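Thread on how the school transport form for pupils with support plans works in Cultham from June. 1/6
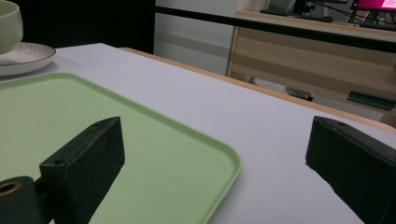 The old paper form is withdrawn. Applications go through Zoda, the county portal. Existing logins carry over. 2/6

Eligibility is still assessed on distance and need separately. A child with a current support plan can qualify on need at any distance. Tick section 4 even if you also qualify on distance, or the need part is not assessed. 3/6

Attachments: the plan itself and one professional letter. The letter has to describe the effect on travel. A diagnosis alone gets sent back. PDF only, 100 pages maximum per upload. Phone photos are rejected at the first check. 4/6

Routes to the Perrin site and the Drellesine unit are planned together this year. If your child attends both, file one application and list both addresses under "placements". Two applications create two case numbers, and merging them is a manual job at the county end. 5/6

Appeals: 60 days, counted from the date on the decision letter. The portal shows the upload date, which can be later. Use the letter. Stage one is on paper, stage two is a hearing you can attend by phone. Helpline opens Monday, mornings only. Have the case number ready. 6/6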